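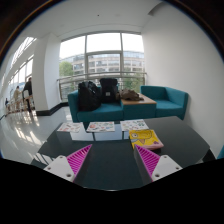 Erkcombe's public library will reopen its children's reading room on April 16, 2026, after a renovation that began in November. The room has new lighting, fresh white walls and space for 100 visitors. Story sessions will be held at the large, dark table by the window, where a yellow picture book with a cartoon bird-like character on the cover lies near three printed picture sheets. Children can color in copies of the sheets and take them home.

The library has added 215 picture books to the collection, paid for with a grant of $2,000 from the Dekholm Fund. Sessions run for children ages 2 and up, and a parent or other adult must stay in the room. Places are free but must be reserved at the front desk.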